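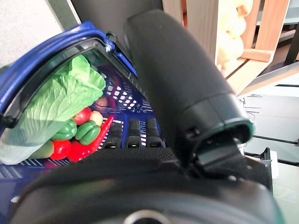 Hala Helmy wrote back to my last post within the hour to tell me that nobody who shops without a list has ever saved a cent, and that I should stop pretending otherwise. Her words were a bit stronger than that. She also said that "seeing what looks good" is how a person ends up with three heads of cabbage and no onions.

OK, fair. I have been that person. But I want to stick up for the listless shopper a little, because I tried it Hala's way for all of May and I have thoughts.

So the rules I set myself were pretty strict. Write the whole week's dinners on a sheet of paper, write the shopping from the dinners, buy only what's on the paper. I even went back to Polilach, the big supermarket out past the bridge, because if you're shopping off a list you may as well go where they have everything. Normally I go to the little produce place on Odera Street, where they have whatever they have and the prices are on bits of cardboard.

Week one was great, I'll admit it. I was in and out of the store fast, I knew what we were eating every night, and there was this smug feeling at six o'clock when everybody else in the house asked what was for dinner and I could just point at the fridge door. I spent less too. I didn't keep the receipts (Hala, I know) but it was less.

Week two I had planned stuffed peppers and the peppers were awful. Wrinkly little things, and pricey. There was beautiful eggplant right next to them, shiny and firm and cheap, and I stood there with my piece of paper feeling like I needed a permission slip. I bought the peppers. They were exactly as bad as they looked. I'm still kind of mad about it.

Week three my sister came to stay for 4 nights and the whole plan went out the window by lunchtime on the first day. She doesn't eat fish at the moment, and then she wanted to cook, and then we got pizza. The fish went in the freezer, where it still is. The spinach went the way spinach goes.

By the end of the month I had noticed something about myself, which is that I'm a good planner when I'm not hungry and a terrible judge of what I'll feel like eating five days from now. I write down soup because I imagine myself as a soup person. Then it's hot out and I want a tomato and some bread.

Amr Tahiri, down the road, has a system that sits somewhere in the middle and I've been copying it for two weeks now. He keeps a list, but only for the dull stuff - rice, oil, eggs, onions, canned tomatoes, yogurt, that kind of thing. Those never run out at his house. Then for vegetables he just writes "2 leafy, 2 not" and picks them when he gets there. That's it! When I asked him what counts as leafy he said I was overthinking it.

I like it a lot. You get to walk around and look at things, which is the only part of grocery shopping I enjoy, and you still come home with onions. Last week my leafies were cabbage and chard, and my not-leafies were carrots and some of those pale skinny zucchini. From the cabbage alone we got a slaw, a big pan of it fried up with noodles and too much garlic, and the last bit in a soup (so maybe I am a soup person). If you've never fried cabbage until the edges go properly brown, please do. Hot pan, don't stir it too much, salt at the end, squeeze of lemon. My son, who is 7 and suspicious of everything, had seconds.

A couple of other things I picked up from the list month that I'm keeping:

Look in the fridge before leaving the house. I was buying mustard every time I went out. We had a mustard collection.

Eat the soft stuff first. Herbs, spinach, ripe tomatoes, all gone by the second or third day, and leave the cabbage and carrots for the end of the week.

One night with no plan at all. We call it bits night and it's mostly eggs.

I'm not keeping the full dinner plan on the fridge door, though. I took the sheet down on Sunday-night energy alone and put the kids' drawings back up. Hala, the offer stands, come over and I'll make you the cabbage. Bring onions if you're worried.

Next time I want to talk about the freezer, and what I found when I went looking for that fish.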